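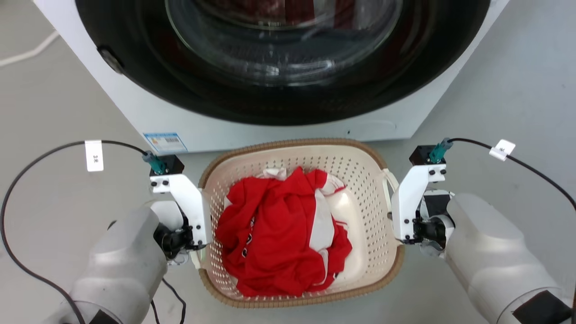
*Skurkwood laundry basket, cream with tan-brown rim. Item 2341. Laundry and washing machine not included.*

# Skurkwood Laundry Basket

A basket for carrying clothes to the washing machine and, on a good week, for carrying them back again. It sits low, has rounded corners and a perforated body, and fits on the floor right in front of a front-loader, where most of us leave a basket anyway.

We sell a lot of things at Coris that need explaining. You'll work this one out on the stairs. Still, people write to us about it more than about almost anything else in the shop, so this page has grown longer than a basket deserves. Skip to the bit you need.

**Item number:** 2341
**Capacity:** 21 liters
**Color:** cream body, tan-brown woven rim
**Guarantee:** two years
**Assembly:** none, although we did once get a letter asking for the instructions

## What it's like

The body is rectangular, cream, and full of small round holes in rows, on the sides and across the bottom. Around the top runs a woven tan-brown rim, so from across the room it has something of the wicker basket about it. There's a loop handle that sticks out past the rim, in the same cream as the body, and it's big enough to find without looking.

The wicker look stops at the rim on purpose. Our old basket was woven all the way down, and it was beautiful, and it ate socks. It also snagged tights, and one customer in Emville sent us a photograph of a sweater that had become, in her words, "part of the furniture now." With the Skurkwood the weaving goes around the edge and your clothes go in the middle. So far the two have mostly kept to themselves.

## The holes

The holes let air in. Gym clothes, dish towels and anything that belongs to a teenager will do better with air than without it. They will not smell nice. They'll smell like they did when you put them in, instead of getting ideas overnight.

What the holes won't do is dry anything. If you put a soaking towel in the basket and go away for the weekend, you will come home to a soaking towel that has had a weekend to itself. Wring it out first, or hang it over the tub.

They also let things out. Water, if you're carrying swimsuits across a good floor. Sand, after the beach, in a neat pattern you can admire before you sweep it up. A very small button will go through too. We've had questions about baby socks and the answer is that they stay in, as far as any baby sock stays anywhere.

## How much it holds

Twenty-one liters is a modest basket. A couple of bath towels and some shirts will about do it. A fitted sheet will go in if you fold it, which we understand is a personal matter, or if you stuff it, which we don't judge.

It's meant to hold one sensible load for one ordinary machine. You fill it up, tip it in, and you're done. We get asked for a larger one every December, when the guests have gone and the sheets have not, and every December we look at the samples and decide that a bigger basket would mostly be a bigger thing to trip over. If you have a household of six, buy two. They cost less than a physiotherapist.

And yes, you can pile it up past the rim. Everybody does. The basket doesn't mind, but the sock on top is traveling at its own risk.

## Using it with a front-loader

This is where we think it earns its keep. The low sides mean you can park it right under the door, kneel down or crouch, and feed the clothes up into the drum a handful at a time. Coming out again it's easier still: open the door, reach in, and let gravity have the rest.

A few things worth knowing:

- Check how your door swings before you put the basket down. Some doors hang low when they open, and the basket will need to come forward a bit.
- Take a look inside the rubber seal when you unload. There's a sock in there. There has been one since spring.
- Give the drum a spin by hand at the end. Red things like to hide at the top and wait for your whites.
- Move the basket out of the way before the spin cycle if your machine likes to walk.

If you have a top-loader, the basket works fine, but you'll be doing the lifting. Put it on a chair or on the dryer next door and save your back.

## The rim, and what not to do to it

The rim is the one part that wants looking after. Wipe it with a damp cloth. Let it dry. That's the whole routine.

Please don't put the basket in the dishwasher. We know it's a tempting shape. Please don't scrub the rim with bleach, either; it will go pale in patches and look as if it's had a shock. And don't pick at a loose end while you're on the phone. Tuck it back under the strand beside it and leave it alone. If it keeps coming back up, write to us and we'll send you a little tin of repair cord and a card that shows you how to do it.

The body can be rinsed in the shower or out in the yard with a hose. If lint collects in the holes, a dry vegetable brush gets it out, and then you'll need a new vegetable brush.

New jeans and very dark towels can leave color behind if they're put in wet. Cream is an optimistic color for a laundry basket. We knew that when we picked it, and we'd pick it again, but don't leave wet denim in there for three days and then write to us sounding surprised.

## Carrying it

Use the handle, or put an arm around the basket and hold it against your hip, the way people have carried laundry since there was laundry. For stairs we'd suggest the hip. A heavy load hanging out to one side from the handle will swing, and it'll find the door frame.

The handle is made for laundry. It's not made for firewood, bricks, potatoes or the cat. The cat will get in by itself, and at that point the basket is the cat's, and the guarantee doesn't cover that either.

## What the guarantee covers

Two years from the day you bought it. If the handle comes away, the body cracks or the rim lets go in normal use, we'll repair it or send another. Keep the receipt, or the email, or just tell us roughly when it was and sound convincing.

It doesn't cover being sat on, stood on to reach the high cupboard, driven over, or used as a sled. Each of those is in the list because of a letter.

## From the letters

> "Bought it for the laundry. It's been holding magazines in the hall ever since and I'm still carrying the wash in my arms. Very nice basket."

> "My husband says it is too small. My husband has never carried it."

> "Could it come in a darker color? I have three boys."

To the last one: we've passed it on to Baloch, the workshop that makes the Skurkwood for us. They have a brown in mind. They've had it in mind for quite a while, and they're not people who enjoy being hurried.

## Which basket if not this one

If you want something tall that stands in a corner with a lid on and hides everything, this isn't it. The Skurkwood is open at the top and everyone can see your pajamas. Look at our hampers instead.

If you have a long way to go – an apartment building with machines in the basement, say, or a laundromat down the block – a bag with a shoulder strap will be kinder to you. The basket is for going down the hall.

If you hang clothes outside, it does well enough on grass, and a handful of clothespins can ride on top of the load. They'll slide to the bottom. Clothespins do.

## Ordering

In stock at the Emville shop and by mail. We send it in a plain carton with paper around the rim, and the carton is a decent size for keeping winter hats in. Returns are fine as long as the basket hasn't been used, and we can tell.

Orders for more than a few at a time, for guest houses and the like, go to Đạt Tạ in the shop, who'll sort out a price and ask whether you've thought about where you're going to put them all. They don't fold flat. Do have an answer ready.

Repair cord is free while the basket is under guarantee. Put "rim" in the subject line and include your mailing address.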